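The table by the window, again

I sat down to write this on Tuesday with every intention of clearing the table first, and, well, you know me by now. 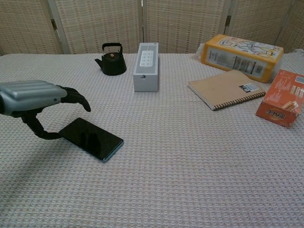
How do you keep a tablecloth nice when the table gets used for everything? Shake it out every night and wash it cool once a week, and keep a second one folded in the drawer for the days in between.

Mine is the pink and white check I bought in Dellard (12 dollars, and I still feel clever!). The little black kettle lives on it most of the week, and so does my phone, and the brown spiral notebook, which has 3 pages left. I really must buy another.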